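Buscar en el sitio Buscar

Tardes de vajilla: cuencos, platos y una tienda donde se entra sin prisa

Hay quien vuelve de un viaje con imanes de nevera y luego estamos los que volvemos con cuencos envueltos en calcetines. Este álbum es para los segundos. Lo empecé en marzo, después de pasar una tarde entera en la sección de menaje de Tretholm, y desde entonces ha ido creciendo a base de visitas cortas, hallazgos y mensajes de amigos que preguntan dónde se consigue tal o cual plato. ¡Me encanta que pregunten!

Lo mejor de comprar vajilla en persona es poder tocarla. Un cuenco de arroz puede parecer estupendo en un catálogo y resultar torpe en la mano, o al revés: ser de lo más sencillo por fuera y encajar tan bien entre los dedos que ya no quieres soltarlo. Yo siempre los levanto con las dos manos, miro el borde, paso el pulgar por arriba y busco la luz en el esmalte. Si el interior es blanco y brilla, media batalla ganada — el arroz, el caldo y hasta unas simples mandarinas lucen muchísimo más.

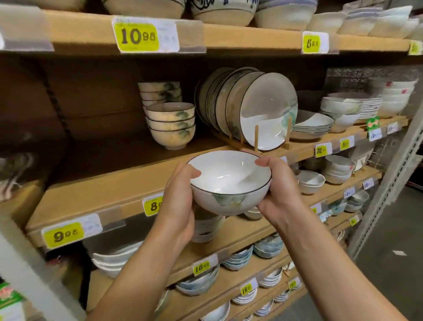 Los dibujos de hojas son mi debilidad. Me gustan sobre todo esos verdes aguados, como de acuarela, que no llegan a llenar la pieza y dejan respirar el blanco. Con un filete oscuro en el borde quedan redondos: ordenan la mesa aunque cada comensal tenga un plato distinto. Y combinan de maravilla con los azules de pincel, por mucho que mi madre insista en que verde y azul no se mezclan (se mezclan, mamá, ven a cenar y lo ves).

Fabrice Le Goff, que me acompaña a casi todas estas excursiones, es más de platos. Los saca de uno en uno, los mira por detrás y los devuelve a su sitio con un cuidado que ya quisiera yo para mi fregadero. Su regla es llevarse siempre una pieza más de las que necesita. La mía era no llevarme ninguna, y ya se ve cómo ha acabado: tengo 60 piezas en casa y un armario que cierra con la rodilla.

Unas notas sueltas para quien quiera empezar:

Los cuencos pequeños sirven para todo. Salsas, aceitunas, helado, un huevo batido, las llaves de la entrada.

Antes de pagar, apilad dos o tres del mismo dibujo. Si bailan mucho, en el armario van a bailar igual.

En Jendden suelen reponer los martes por la mañana, y es cuando aparecen los juegos completos.

Robel Adugna me recomendó mezclar un solo cuenco decorado con platos lisos, y desde entonces mi mesa de diario ha cambiado por completo. ¡Gracias, Robel!

La próxima salida será a Endale, donde me han hablado de una pared entera de teteras. Llevaré calcetines gordos.

También en esta web

Teteras con el asa arriba
Manteles de lino que envejecen bien
Una mañana en el mercadillo de Plirnevus
Cómo guardar platos sin desconchones
Palillos, cucharas y otros vicios pequeños

Contacto | © Tardes de vajilla | Volver arriba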